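4.2 Failures before contact

We ran the Govitz policy in 117 simulated homes from the Ninden set. It had been trained on over 4,000 demonstrations of tidying and fetching, all seen from the wrist camera. Many failed runs ended with the gripper near a wall and no object within reach (Figure 4). 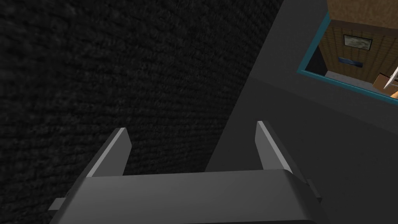
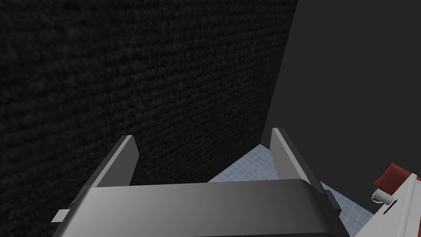 Figure 4. Wrist views from one home in the Ninden set. In both, the fingers are open and a dark textured surface fills much of the view. The first also shows a room through a teal-framed opening; the second shows blue floor tile and part of a white and red object.

Views of this kind give the policy little to work with. A large dark surface looks much the same from one step to the next, and the useful cues sit near the border of the image. We gave each run 40 seconds to recover. Adding the Flestby base camera helped in wide rooms but made little difference in narrow ones.

The Baidoo baseline, which keeps a map of the home, got stuck less often - though it was slower on every chore. Neither system is ready for unsupervised housework. Grasping was the smaller problem in our tests, and most of the lost time went to getting the hand to the right place.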